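Re: [cloton-makers] Cable snagging on the wrist, and a question about lids

On 30th December the list wrote:

> Has anyone got a decent way of dressing cables on a full-size arm? Ours at
> Wesmont keeps catching its own loom whenever the elbow folds over. We've
> tried zip ties (they slip) and spiral wrap (it's stiff as a board). Also,
> what are people practising on for gripping? We've been doing blocks for
> months and I'm bored out of my skull.

Oh, I feel your pain on the loom! We went through exactly the same thing in the Cloton shed back in July, and I must have re-run those cables 11 times before I was happy.

What we've settled on is letting everything run down the outside of the arm with a fair bit of slack, then one wide strap around the middle section to hold it in. Just the one. I used to put a tie at every joint because it looked neat, and all that did was pull the connectors tight as soon as the elbow went over the top. With the strap, park the arm in its most folded pose first, feed in slack until nothing's under tension, and only then cinch it up. Black hook and loop is fine, I bought a roll at Grgić's and there's enough left for the next 14 arms if you want a length posted over.

The gripper cable we keep separate, coming in from the side. It does flop about a bit (still on my list) but at least it can't drag the rest of the loom with it.

As for what to grip, try kitchen gear! We've moved on to pan lids and I'm having far more fun. They're a proper challenge: glossy, dark, curved, and every light in the shed shows up in them as a big pale streak. My depth readings over the lid were rubbish for a week. I've got the approach set so the fingers come straight down over the middle and go for the handle, and I creep the last 10 mm at a crawl. If you come in on an angle you'll chase the thing across the benchtop, ask me how I know.

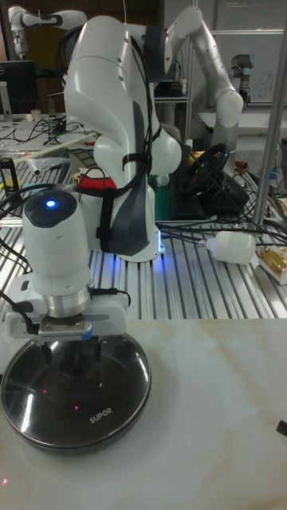
Lining up on the lid, fingers pointing down over the middle. Strap and cable run are on the arm behind.

Two things I'd love opinions on. First, has anyone tried the Jornstead finger pads on something slippery? Ours are just the standard fingers and I'd like a softer colour of rubber that doesn't leave marks. Second, is it worth hanging a cloth over the lights or should I just sort it out in software? I'm leaning towards the cloth, being lazy.

Happy to share the approach script too, it's a mess but it runs. I'll tidy up the comments before I post it.

Cheers from the shed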